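Arm cell checklist, shared workshop, bench 3
Filled in by: Imke Wendt
Second reader: Helmut Mühlbauer
Month: September

We do the simulation part first and the real arm after. Please write a comment for every point, also when the point is good.

Part A. Simulation model

A1. Arm stands on its base and the base stands on the box.
OK. The foot meets the red top with no gap that I can find.

A2. Gripper opens to the full width and the fingers do not touch the base.
Checked with no object held. Malte must repeat it with the wrist turned, I did only one pose.

A3. Objects on the table rest flat.
OK for the red card. The mug I want to see again from the side. It is near the left edge of the table, so please move it inward before the first grasp test.

A4. Surface textures are on the correct parts.
Not OK. The landscape texture is on the large panel on the table, and this is fine, but the box has olive patches on the top and on the side. The box should be plain red. Nele will look at the material file. 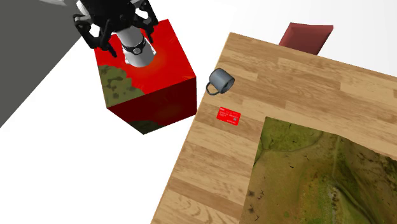

A5. Collision shapes are switched on for table, box and panel.
OK. Tested by Helmi with the Jokow viewer, 4,000 steps, no part fell through.

A6. Distance between box and table is the same as in the drawing.
Open. In the model there is a narrow gap. The drawing says 28 mm, I have not measured it in the model yet.

Part B. Real arm, power off

B1. Base bolts are tight, all 6.
One was a little loose. Tightened and marked with paint pen.

B2. Cable has enough length in every position of the arm.
OK, but the cable tie at the elbow is old. Replace it.

B3. Finger joints move by hand without noise.
Left is good. Right is stiff, I put one drop of oil. Check again next time.

Part C. Real arm, power on

C1. Emergency stop cuts the motors.
OK, pressed three times.

C2. Speed limit is set to slow before a new program is loaded.
It was not set. Malte, please put this in the start script.

C3. No person stands inside the taped line.
OK.

Result: real arm may run at slow speed. Grasp test in simulation waits for A3, A4 and A6.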